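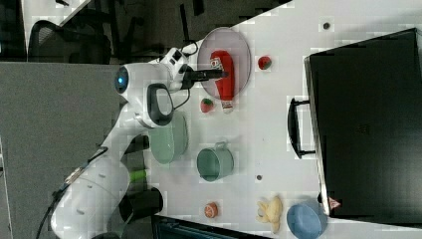

Search this board: Go
Print this page | E-mail this thread

The Akbari print of Terketti -- worth it?

hongjun_hao
Finally watched the Akbari restoration of Terketti last night and I'm a bit torn. The tinting is gorgeous, but they run the whole thing so fast that the wedding looks like a chase. I had the old Lellside tape for years and it felt slower and sadder. Am I just being sentimental? 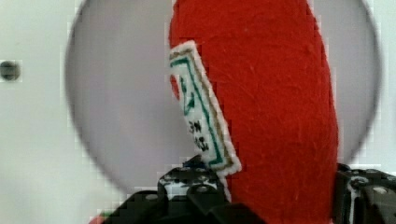

Arwel Eynon: Yes, you are! Lellside stretched everything, and they dropped the mill scene too. I'd take brisk and complete over slow and chopped up any day.

hongjun_hao
Chopped up, sure, but the mill scene is three minutes of people carrying sacks. And the new piano score never shuts up. I turned the sound off by the second reel.

rulum_fan
With Arwel on the speed, with Hongjun on the piano. They only pressed 2,000 discs, so grab one if you care.
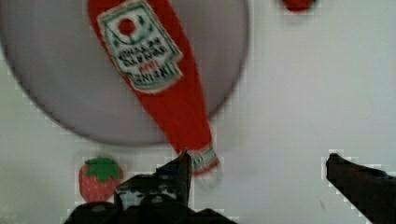

The ending is where I really can't follow Akbari. Their card says the brother forgives her, and on my tape he just leaves. My husband says the color is too much as well -- he claims the fire reel is as red as that ketchup bottle on the plate. I like the red, so we'll be arguing over that one for a while.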